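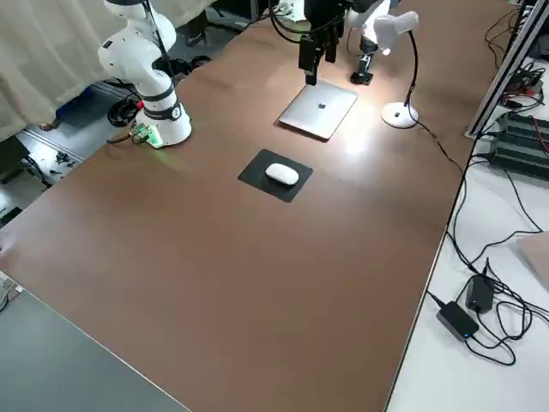
A fresh coat of paint will not get me to the hospital by nine, one Pludden reader wrote to us after the town's bus operator set out its plans for the 17. It is hard to argue with that. From the end of September 2025 the route will no longer be called the 17 at all. It will be the Lustoria, with new colours, new seats and a new slogan, and exactly the same timetable it has now.

Direro, the company that runs the service, says the change will "give passengers a bus they feel proud to catch". The name was picked by a design firm, Alarcón, and is meant to suggest light and comfort. What it does not suggest is where the bus goes. The number has at least been on the stops, the maps and the hospital appointment letters for as long as most people can remember, and all of those will now have to be changed. Direro would not tell us what the work is costing, saying only that it comes from "existing budgets".

The company's case rests mostly on a passenger survey carried out in May. According to the summary, a clear majority of those asked wanted a "more modern" bus. The summary does not say how many people were asked, or where, or what the other choices were. We requested the full questions and were sent the summary again, this time as a larger file.

There is also the matter of what passengers have been complaining about up to now. Letters to this page over the summer were nearly all on one subject, the gap in the evening. After the bus at eight there is nothing until 11 minutes past nine, and if that one fails to appear the next choice is a taxi. Not one letter mentioned the colour of the seats. A few did mention the heating, which the new plan also leaves out.

Direro points to the three extra stops it will add on the eastern side of town, and those are welcome as far as they go. Two are on the retail park. The third is outside the sports ground, a short walk from a stop that already exists. The estate behind the old brickworks, which lost its own stop when the route was last redrawn, gets nothing, and people there will still have to cross the main road with their shopping.

The company also says that similar changes elsewhere have brought more people on to its buses. It may be right. But when we asked which towns it had in mind, we were told the figures were still being put together, and that some of those routes had been given more buses at the same time. That seems a rather large detail to leave until the second email. Pludden is not getting more buses.

The council, which pays towards the evening service, says it was told of the new name but not asked to approve it. It has no plans to review its payment. A spokesperson said the council "looks forward to seeing the benefits" and did not say what they might be, or when anybody would check.

Old paper tickets and passes marked with the number will be accepted until they run out. Fares stay as they are for now, though Direro would not rule out a rise in the new year. Timetables under the new name will be put up at stops before the change — passengers who have kept the old one can go on using it, as the times are the same.

Readers who use the evening service and would like to tell us how often it turns up can write to the usual address. Please give the stop and the time you were waiting.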